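Textilien greifen mit dem Handmodul Drokberg H3: Inbetriebnahme und erste Sortieraufgabe

Stand: 2022-11-19
Bearbeitung: Tahmineh Zamani, Anwendungstechnik Vosano

Diese Anleitung gilt für das Handmodul H3 mit Steuerbox Osolora ab Firmware 2. Beschrieben wird der Weg vom montierten Modul bis zum ersten Umlauf, bei dem Wäschestücke einzeln aus einem Haufen aufgenommen und über einem Korb abgelegt werden. Die mechanische Montage am Arm ist im Beiblatt 369 behandelt und wird hier vorausgesetzt.

Lieferumfang prüfen

Handmodul mit montierten Fingerkuppen
Handgelenkkamera mit Halter
Steuerbox und Kabelsatz
Ersatzkuppen, schwarz, matt
Lizenzdatei für das Programmpaket Textil

Das Programmpaket Textil ist nicht Teil des Grundmoduls. Es wird unter der Bestellnummer 3078 geführt und kann nachgerüstet werden. Ohne das Paket lässt sich die Hand bewegen, die Griffpunktsuche auf Stoff steht dann jedoch nicht zur Verfügung.

Schritt 1: Referenzfahrt

Steuerbox einschalten und warten, bis die Statusanzeige dauerhaft grün leuchtet. Im Menü »Hand« den Punkt »Referenz« wählen. Die Finger fahren nacheinander in die Endlage und zurück. Während der Fahrt darf kein Stoff zwischen den Kuppen liegen. Bricht die Fahrt mit Fehler R2 ab, ist in der Regel ein Stecker am Handgelenk nicht eingerastet.

Schritt 2: Arbeitsbereich festlegen

Die vier Eckpunkte der Entnahmefläche werden mit geschlossener Hand angefahren und bestätigt. Danach folgt die Ablage. Für Körbe wird nur die Mitte der Öffnung angelernt, dazu die Höhe des Randes. Der Sicherheitsabstand über dem Rand ist großzügig zu wählen, da Stoff beim Transport nach unten hängt und der tiefste Punkt nicht mit der Position der Finger übereinstimmt.

Schritt 3: Stoffprofil wählen

Das Paket Textil enthält Profile für glatte Gewebe, Strick, Frottier und Netz. Netzstoffe verlangen die meiste Aufmerksamkeit. Die Kuppen finden an den Stegen zwischen den Öffnungen weniger Auflage, und ein zu hoher Anpressdruck schiebt das Material vor sich her. Für den ersten Versuch das Profil »Netz, weich« laden, die Schließgeschwindigkeit auf den kleinsten Wert stellen und den Annäherungswinkel auf senkrecht belassen.

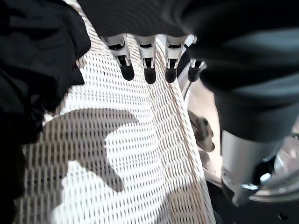 Der Anpressdruck wird in kleinen Stufen erhöht, bis beim Schließen eine Falte zwischen den Kuppen entsteht. Diese Falte ist der eigentliche Griff. Wer stattdessen versucht, eine flach liegende Lage an der Oberfläche zu fassen, wird das Material beim Anheben häufig verlieren. Der gefundene Wert wird mit »Übernehmen« im Profil gespeichert, nicht in den allgemeinen Einstellungen.

Schritt 4: Licht und Kontrast

Die Griffpunktsuche wertet das Bild der Handgelenkkamera aus. Zwei Effekte sind dabei zu berücksichtigen. Erstens wirft die Hand bei seitlichem Licht einen Schatten auf helle Stoffe, den die Software als Faltenkante deuten kann. Unter »Kamera« die Option »Eigenschatten« aktivieren. Zweitens überstrahlen helle Flächen bei direkter Sonne. In diesem Fall die Belichtung von »Automatik« auf »Fest« umstellen und an einem weißen Stück abgleichen. Schwarze Stoffe verlieren dadurch an Zeichnung. Bei stark gemischter Wäsche ist eine Abschattung des Fensters die bessere Lösung.

Schritt 5: Erster Umlauf

Geschwindigkeit auf die Einrichtstufe begrenzen und den Umlauf mit drei Teilen unterschiedlicher Farbe starten. Zu beobachten ist vor allem, ob mit dem gewählten Teil weitere Lagen angehoben werden. Dünne Tücher verhaken sich leicht mit schwererem Material, besonders wenn Bänder oder Gurte im Haufen liegen. Die Funktion »Trennen« hebt das Bündel an, hält über dem Korb inne und öffnet die Finger schrittweise.

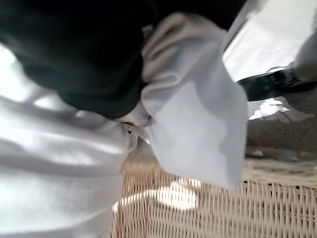
Abb. 2: Dunkler, hellgrauer und blass lavendelfarbener Stoff über dem Flechtkorb

Bleibt das Bündel nach zwei Versuchen zusammen, legt die Hand alles auf die Entnahmefläche zurück und sucht einen neuen Griffpunkt. Die Zahl der Versuche ist einstellbar. Mehr als drei haben sich im Betrieb nicht bewährt, der Umlauf wird nur länger.

Fehlerbilder

Stoff rutscht beim Anheben: Kuppen mit fusselfreiem Tuch reinigen, danach Anpressdruck um eine Stufe erhöhen.
Hand greift neben das Teil: Kamerahalter auf festen Sitz prüfen, Kalibrierung wiederholen.
Stoff hängt über dem Korbrand: Ablagehöhe vergrößern, Mitte der Öffnung neu anlernen.
Umlauf stoppt ohne Meldung: Protokoll aus der Steuerbox sichern und an Vosano senden.

Wartung

Kuppen im Juni und zum Jahresende auf Abrieb kontrollieren, bei Dauerbetrieb häufiger. Ein Kuppenwechsel erfordert eine neue Referenzfahrt. Die Stoffprofile bleiben erhalten.

Fragen zum Paket Textil beantwortet Fereshteh Tehrani, Vertrieb Rostami. Leihgeräte werden mit vorinstallierter Lizenz ausgeliefert; bei der Rückgabe sind die eigenen Profile vorher zu exportieren.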